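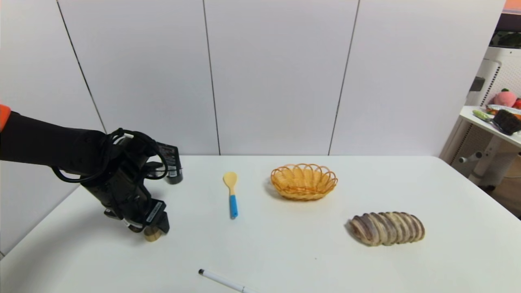

Plomilar bench gripper kit, mounted, with a short wooden cylinder at the fingers.

Plomilar Bench Gripper Kit
Parallel gripper and wrist mount for small arms
Sold by Odano Workshop Supply

The Plomilar is a two-finger parallel gripper for people building an arm at home or in a shared shop. It comes as a kit. You bolt the body to the adapter plate, fit the fingers, and run one power lead and one data lead back to your controller. Assembly takes an evening with hand tools. No soldering is needed.

The kit was drawn up by Marin Begović for the members' bench at the Larotska shared workshop, where it is used for tabletop pick and place. The version sold here has the same body and finger shape, with a stiffer adapter plate.

What it picks up

Box-shaped fingers suit blocks, short dowels, marker pens and handles. Spoons and other flat items lying on a table are harder. Come straight down, close slowly, and expect to adjust the height a few times. Soft items such as bread need the low force setting. Baskets and bowls are best taken by the rim.

In the kit

Gripper body with motor fitted
Pair of fingers
Adapter plate
Bag of 16 screws, including spares
Hex key
Power lead and data lead
Printed wiring sheet

The arm, controller and power supply are not included.

Fitting notes

Check the bolt pattern on your arm before ordering. The plate is drilled for the Chang pattern. Other arms will need a second plate, and a drawing is available on request.

Leave enough cable at the wrist for a full turn in both directions. Most builders coil the slack around the joint. Loose coils work on the bench, but they can hang low enough to catch on tall items such as cans and bottles. Tie them back before running the arm without someone beside it. If a lead pulls tight at any point in the turn, take it off and route it again.

Set the zero position with the fingers closed and nothing between them. Do this again after changing fingers.

A plain, light tabletop is easiest to work on while you are teaching positions. Mark your pick points with a pen or tape.

Settings

Force is adjustable in 9 steps. Start at 3 for wood and hard plastic. Going higher than you need wears the finger pads and warms the motor. If the body gets too hot to touch, stop and let it rest for 15 minutes.

Spares

Fingers, pads, leads and adapter plates are sold separately. Pads are held on with adhesive and can be changed without removing the fingers. When ordering a plate, give the make of your arm and the thread size at the wrist.

Returns are accepted on unassembled kits. Keep the wiring sheet, as the lead colors changed in January and older sheets do not match.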